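Lists > Kitchen and Pantry > Archive > 2021 > Storage containers

Previous in thread | Next in thread | Index | Search

Last updated: April 27, 2021

Subject: Re: Glass for the whole pantry?
From: Wagner Vasconcelos
To: Kitchen and Pantry list

Gintarė Kalniņš wrote:

> I'm ready to move everything out of bags and into glass. Flour, rice,
> oats, lentils, coffee, the lot. Navetti has a set with black lids that
> I like, and Siltton sells one that looks the same for less money. The
> Navetti page says food stays fresh "up to three times longer." My
> shelf is 69 cm wide and I'd like one kind of container all the way
> across. Jong-dae told me to stop thinking about it and order. Does
> anyone want to talk me out of it?

I'll have a go, at least at part of it.

Three times longer than what? I wrote to Navetti in February and asked. The reply thanked me for my interest and sent me back to the same page. An open bag? A bag with a clip on it? A cheap plastic tub with a decent snap lid? Those are very different things to beat. Rice keeps for ages in any of them if your kitchen is dry and you don't have moths. If you do have moths, then yes, get hard containers with tight lids, and I'll shut up about that half of it.

The second thing is light. Everybody buys clear glass because they want to see the lentils, and fair enough, so do I. But whole grain flour and coffee don't thank you for sitting on an open shelf in the sun. Mine are in tins in a closed cabinet. It's a dull arrangement and I can't photograph it for anyone.

I do keep some things in glass, so I'm not speaking as a purist. What I don't believe is that the whole pantry needs to match, and I'd want the container on my own table for a week before ordering a shelf of them.

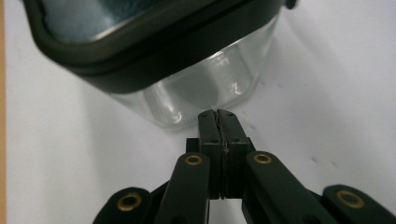 Should the lids go in the dishwasher along with the glass?

Wash them by hand unless the maker says otherwise, take out the seal if there is one and it's meant to come out, and let both pieces dry all the way before you put them back together. Water left under a seal ends up in your flour.

Back to your shelf. You have 69 cm of width, but you didn't give the depth, or the height up to the next board. Height is what catches people. You need to get the lid off without dragging the whole thing out, and if you stack two, you'll be lifting the top one down every time you want the bottom one. Cut some cardboard to the size on the label and live with that for a few days. It costs nothing and it looks silly, and it stopped me from buying the wrong Drunus set.

Check the volume too. Iestyn bought a row sold as 600 ml each, then found a bag of oats wouldn't go into one, so now he has a container of oats and a clipped bag of oats behind it. I've seen the same at my sister's with pasta. If the bag has to stay, you've bought an ornament. Measure what you really buy – by volume, with a jug – and size the containers to that with some room at the top for a scoop.

As for Siltton being the same thing for less, maybe. I wouldn't assume it from pictures. Ask both of them whether they sell a replacement lid on its own, and what it costs. The lid is the part I'd expect to go first, and a glass box with no lid is a vase. Pongsak says Baranauskienė, the shop near the station, will order single lids for some brands, but he couldn't remember which ones. Pongsak, if you're reading, could you ask?

And please don't go by the reviews. The Navetti set has 1,082 of them, and I read a good many. Most were written the week the box arrived. They tell you the glass was in one piece and the lids looked nice. I want to hear from someone who has opened and shut one every morning for two years, and I didn't find that person.

So my vote is to buy two, one for rice and one for whatever you open most, and leave the rest in bags with clips until summer. If Jong-dae thinks that's timid, he can pay for the set.

One question back to you: do you decant on top of what's left in the container, or empty it first? I've been arguing about that at home and would like some support.

Wagner

Reply | Reply to list | Thread | Author | Date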